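## 4. What local papers did with the preliminary reports

The usual claim about small-plane accidents in the news is that reporters get the cause wrong. We went into this study expecting to repeat that claim. After reading 3,474 articles we are less sure it is the right complaint. Most of the pieces in our set give no cause at all in the first two days. What they give instead is a biography of the dead and a weather paragraph, set side by side, and the reader is left to join them.

Section 3 described how the articles were collected from regional papers and broadcast sites. Coding was done by Chantelle Du Plessis and Tshepo Modise, working apart, in the annotation tool Talora. Where they disagreed, the article was read again by both and a joint code was entered. We do not report a single agreement score for the whole set, as such scores tend to hide the codes that matter. The "implied cause" code was by far the hardest to apply, and readers should treat what follows with that in mind.

### 4.1 The weather paragraph

A weather paragraph is any stretch of text that reports wind, cloud, rain or visibility near the time of the accident. We found it in articles where investigators had mentioned weather, and in articles where they had not. In many of the second kind the paragraph was drawn from a station well away from the site — sometimes on the other side of a ridge — and the distance was left out.

It would be easy to call this careless. We think that is too quick. A reporter with a deadline has a short list of things that can be checked by phone, and the weather is one of them. Our objection is narrower. A reading taken at a distant airport tells the public very little about conditions at cruising height over a wooded valley, and the articles rarely say so. The paragraph has the look of evidence and is given a place high in the story, where evidence would go.

Earlier work in this area, including our own pilot study, treated the weather paragraph as a "soft attribution." We no longer find that term useful. It assumes that readers take the hint, and neither we nor anyone else we have read has shown that they do.

### 4.2 Reader test

To get at what readers take from such stories, we ran a small test with 70 adults. Each read a short article based on a composite accident, in one of two versions that differed only in whether the weather paragraph was present. They were then asked to write down, in their own words, what was known about why the airplane came down. The answers were scored blind to version. Sessions ran in the workroom at the Clevik building (Figure 1).
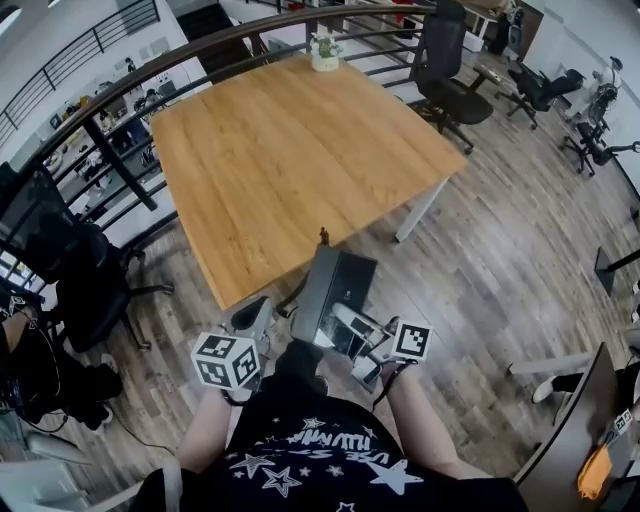
**Figure 1.** Clevik workroom.

Readers who saw the weather paragraph were more likely to name weather in their answers. This is what the soft attribution view predicts, and we could stop there. But a good share of them named it in guarded terms: "they don't know yet, but it was cloudy," or "maybe the wind." These are fair summaries of what they had read. Only a minority wrote as though the matter were settled, and some people in the other group, who had been told nothing about weather, wrote that too. They brought it with them.

We draw a modest lesson. The paragraph moves people a little. How much it moves them beyond what they already believe about small airplanes is something our test was not built to measure, and we doubt that a test of this size could. The readers were recruited through one mailing list, most had some college education, and all knew that they were in a study. People reading closely for a researcher are poor stand-ins for people reading on a phone in a checkout line.

### 4.3 Follow-up coverage

The stronger finding concerns what comes later. A preliminary report is normally published within weeks of an accident, and a final report may take a year or more. We searched each outlet's archive for follow-up pieces, using the Steletti index and then a search by hand. The last search was completed on 09/04/2020.

Follow-up was thin. For most accidents in the set, the paper that ran the first story never ran a second one mentioning a finding. When a second story did appear, it was more often about a memorial, an estate or a lawsuit. Families who were well known locally got more of these, and we saw little sign that the added stories said any more about the accident itself.

One case shows the pattern well enough. The Wihongi accident, which took place in January, drew over 70 articles in our set, most of them in the first two days. Nearly all described the family's business and their house. The final report placed the likely cause in a maintenance fault and gave weather no part in it. We found 2 articles that said so, and one of those was a reprint of the other.

We have been told by editors that readers lose interest. That may be true, but the claim is hard to test when the second story is so seldom offered. Page-view counts for stories that were never written do not exist, and the counts we were shown for those that were written came without any record of where on the site they had been placed — a short item at the foot of a county page will do badly whatever it says.

### 4.4 Limits

Some follow-up stories will have been missed. Archives at smaller papers are patchy, and several sites in our set had changed owners and lost older pages. We also left out social media posts, where corrections may now be made without any trace in the article. If an outlet posted the finding there and nowhere else, our method counts it as silent.

The codes were written by people who already suspected the weather paragraph. Du Plessis and Modise both raised this during the work, and the code book was loosened twice in response. We cannot say whether it was loosened enough.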